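Common rules for robots that handle glass
13 June 2022
By Milagros Layug

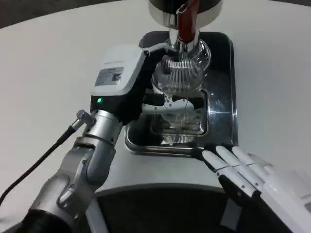
A glass vessel held by the left gripper above a steel tray, with the right hand close by.

Laboratories and kitchens that use two-armed robots have so far written their own rules for fragile items. A working group led by Stela Oprea of Skeltis has now issued a shared code of practice, drawn up with Pundel and open for comment until September.

The code has 7 sections. The longest concerns grip. Glass should be clamped at the body, and a tray with a raised rim should be placed beneath any vessel that may hold liquid. Where a second hand is not needed for a step, it should stay clear of the glass and within sight of the operator. Cables should be routed away from the working side of the arm.

Status lights must be visible from the operator's position. Othmane Amrani, who edited the section on supervision, notes that members disagreed over whether a light alone was enough. The draft also asks for a written log of every stop.

The group reviewed 493 incident reports before drafting, most of them concerning chipped rims. Sites that handle fewer than some 800 pieces a year may follow a shorter procedure, set out in the annex.

Comments should be sent to Kuo-hua Liao at the Flisa office.

Contact us | © 2022 Flisa | Back to top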